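A visit to the stone hall in Pelbridge

Last December I took the early bus to Pelbridge to see the open day of Iseck, a company that cuts and polishes stone for kitchens, bathrooms and window sills.
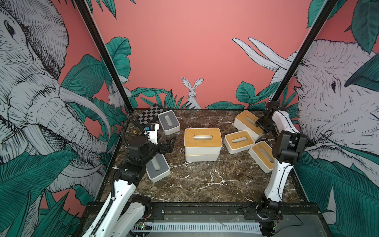 Can an ordinary person buy a single small piece of stone from a place like this? They sell to anyone, and the cheapest way is to choose from the offcuts in the back yard, where every piece has its size written on it in wax pencil.

I start with this because it was my own question before I went, and I could not find the answer on their page. We are renovating a small kitchen and I need only one counter, the short one beside the stove. A whole slab is much too big for us and also much too expensive. I had already visited two shops in my own town and both told me that I must pay for the full slab and they keep the rest. So I was curious to see where the stone comes from and how it is sold before it arrives to such shops.

The doors opened at nine in the morning. From the bus station it is 18 minutes on foot, first along the canal and then through a street with car workshops. The sign of Iseck is small and I passed it the first time. If you go, look for the blue crane, not for the sign. At the gate you receive a sticker for your jacket and a pair of foam plugs for the ears. Please take the plugs. I put mine in my pocket and regretted it at the first saw.

The storage hall

The first hall is only storage. The slabs stand almost upright on steel frames, like records in a music shop, and you walk between them in narrow lanes. Our guide said they keep 690 slabs in the hall in a normal month, and that in December it is fewer, as many people want the kitchen finished before the holidays. I liked this hall the most. It was very cold and quiet, and people spoke with low voices.

I learned there that the word "marble" is used too freely. In many shops, any stone which is shiny and has veins is called marble. In the hall the labels were more exact: marble, granite, quartzite, limestone. The guide had a steel nail and scratched with it on four broken pieces so we could see the difference. On the marble the nail left a thin white line. On the granite it left only a gray mark from the metal, and he wiped this away with his thumb. Then he dropped a little lemon juice on the marble and let us wait until the end of the tour to see the dull spot. It was the size of a small coin and could be felt with the finger.

I must say that this changed my plan. I came with the wish for a dark brown marble with light veins, which I find very beautiful and warm. But beside the stove we use lemon, vinegar and tomato every day. The guide did not try to sell me something else. He only asked if I am a person who is disturbed by a spot. I am such a person.

The cutting

In the second hall are the saws. The big one has a blade taller than my daughter and runs under a constant stream of water. The water is gray like milk with ash, and it runs in a channel in the floor to a tank where the mud sinks down. They press the mud into flat cakes and a brick factory takes them. I had never thought about where the dust of a stone goes.

To cut one kitchen counter with a hole for the sink takes less time than I believed, maybe the length of a lunch. The slow part comes before. Each slab is photographed and the pieces are placed on the photograph on a screen, so that the veins continue around a corner. A woman at the screen let us try it. I moved my pieces for a long time and always had an ugly vein in the front. She moved two of them and it was good.

The edges are still finished by hand if the customer wants a round profile. They go over the edge with 6 different polishing pads, from rough to very fine, and between the pads they wash it. I asked if one can leave out the last ones for a matte look. This is possible and it also makes the price lower. On a matte surface the small scratches are less visible, but oil is more visible. So again you must decide what disturbs you.

Coffee and prices

At noon there was coffee and soup in the canteen. A small stand by the name of Dương was selling spring rolls at the entrance, very fresh, and the line there was longer than the one for the soup. I had both. Please bring coins, they had problems with the card machine.

At the next table was an exhibition of a company called Gallen, which makes the sealing liquids for natural stone. I took a leaflet and a sample bottle. The man explained that you test your counter with a few drops of water: if the place becomes dark after some minutes, it is time to seal again. For a kitchen he recommends once in a year. I have not yet tried the sample, so I cannot say more about it.

About the prices I was glad to find a printed list on the wall. The most expensive slab in the hall was a green quartzite for 2452 dollars, without cutting and without transport. The offcuts in the yard were priced by weight, which felt a little like buying potatoes. I found a dark gray granite piece, long enough for my counter with a hand's width left over. They held it for me for two weeks with a small deposit.

Practical notes

The tour goes in English and takes two hours with the questions. The floor in the saw hall is wet everywhere, so leave the nice shoes at home. Children are allowed in the storage hall but not at the saws, and there is no place where they can wait, so it is better to come as two adults and take turns. Bring the measures of your kitchen on paper, with the thickness of the old counter too. I had forgotten the thickness and had to call home from the yard, with the wind in the telephone.

The last bus back leaves at ten past four. I caught it with a bag of sample stones on my knees - heavy, but they were free.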